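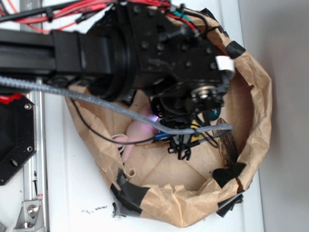 *Photo: Narendra Bajpai / Kesto*

**Caffeine nap** – a short daytime sleep taken right after drinking coffee. Also "coffee nap" or, in older wellness writing, the Murthy nap. Usual length under 23 minutes, alarm set before lying down.

Caffeine needs time to kick in, so the sleeper wakes up as it starts to work. Popular with night drivers and shift workers. Best in the early afternoon – later naps can cut into nighttime sleep.

Described in Jeferson Marinho's handbook *Vister* (2000), wich gives five rules, mostly on timing. Not a replacment for a full night. Decaf version: see *Power nap*.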